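7. Comparing grippers in the simulator

7.1 Before you start

This section covers the side-by-side comparison of two end effectors on the Undach dual-arm base, using the Clulla simulator. It assumes the base model has been imported (Section 5) and both arms have passed the joint limit check (Section 6). Allow one hour for the first run. Later runs are shorter, as the scene cache will already be built.

You will need:

The Undach base model, revision C or later
Two gripper description files, one for each wrist
The Wogan controller bridge, installed and licensed
At least 36 GB of free disk space for logs

NOTE: Revision B of the base model loads without an error but has the left wrist flange rotated by 90 degrees. Results from revision B can't be compared with anything in this manual.

7.2 Assigning the grippers

1. Close any open scene. Gripper assignments are read once, at load.

2. Open the file wrists.cfg in the project folder. Set left_tool and right_tool to the names of the two gripper description files, without the extension.

3. Set tool_mass for each wrist to the value on the manufacturer's data sheet, in grams. Do not leave the default of 1,000 unless that is the true mass.

4. Save the file and run the command check_tools. Each wrist should return OK.

5. If a wrist returns FRAME MISMATCH, open the gripper description file and confirm that the tool frame has its Z axis pointing out of the flange. Correct it and repeat step 4.

CAUTION: Do not copy the tool frame from one gripper to the other. The simulator will accept it, and the same file sent to a real arm will move the tool centre point to the wrong place.

7.3 Setting the controller

Both arms must run on the same gains or the comparison is of no use. The bridge keeps a separate profile for each arm, and the profiles drift apart as people tune them.

1. Start the Wogan bridge and wait for the status line to read IDLE.

2. Load the profile compare_base on the left arm, then on the right.

3. Set the control rate to 784 Hz on both. This is the highest rate at which the bridge stays stable with two arms and two cameras connected.

4. Set the grip force limit to the lower of the two gripper ratings. Enter the same figure for both arms.

5. Press Lock Profiles. The padlock symbol should appear beside each arm name.

If the padlock appears beside one arm only, the profiles differ in at least one field. Press Show Differences, correct the field and lock again.

NOTE: Changing the physics step after locking will unlock both profiles with no message. Set the physics step first.

7.4 Choosing a scene

Clulla ships with several test scenes. For a first comparison use Cokwood, which has hard directional light and uneven surfaces. Flat grey scenes load faster, but they hide faults in the camera-based grasp finder that will show up later on a real bench.

1. Select Scene, then Open, then Cokwood.

2. Wait for the shader count in the lower bar to reach 2,072. The arms can be moved before this, but camera output is not valid until the count is complete.

3. Select Camera, then Base Mount, so that the view looks out over the body panel and along both arms.

4. Raise both arms until the grippers are clear of the body panel.

5. Press Hold. Check that neither arm sags. A slow drop at the wrist usually means tool_mass was entered in kilograms.

7.5 Checking the view

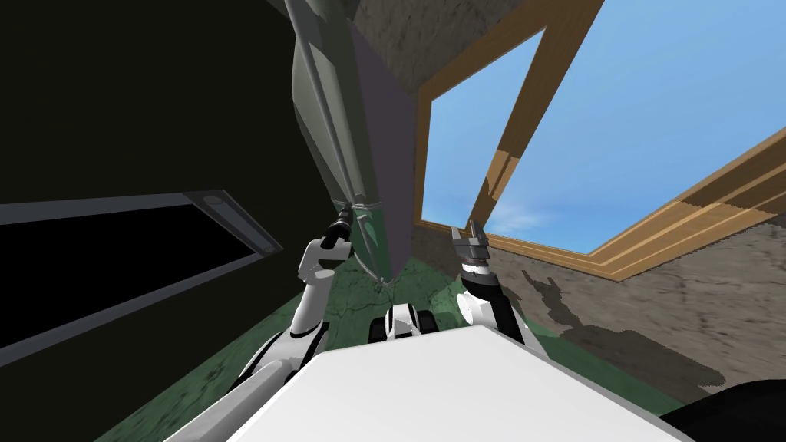
Tool visibility has to be confirmed from the base camera before any logging starts. With both arms raised, each gripper should be easy to tell from whatever is behind it. The right gripper passes this check without trouble, as its two upright fingers stand partly against the sky in the window. The slim dark gripper on the left is the harder case - its tip overlaps the tall green-grey object, and the grasp finder may need a higher contrast threshold there. Check shadows as well. The forked shadow on the stone below the window can be picked up as a second gripper when shadow rejection is off, so turn it on for both arms, even if only one is affected.

If a gripper can't be separated from its background, rotate the base by five degrees and check again. Do not move the arm on its own, as this changes the start pose for that side only.

7.6 Running the comparison

1. Select Trial, then New, and enter a trial name. Use letters, numbers and underscores only.

2. Set the number of cycles. Use the same number for both arms.

3. Tick Alternate Arms. The simulator will then run one cycle on the left and one on the right until the trial ends.

4. Press Start. Do not change the view while the trial is running.

5. When the status line returns to IDLE, select Trial, then Export. The log is written as one file per arm.

CAUTION: Export does not ask before writing over an earlier log of the same name.

7.7 Reading the log

Each line of the log holds one cycle. The columns that matter for a comparison are close_time, slip and retries. Ignore peak_force if the two grippers have different finger pads, as the contact model treats all pads as the same material.

A high retries value with low slip points to the camera side. Go back to 7.5 and check the view again. High slip with few retries points to the grip force limit or the pad shape.

Questions about the log format go to Loubna Kabbaj in controls support. Include both log files and wrists.cfg with your message.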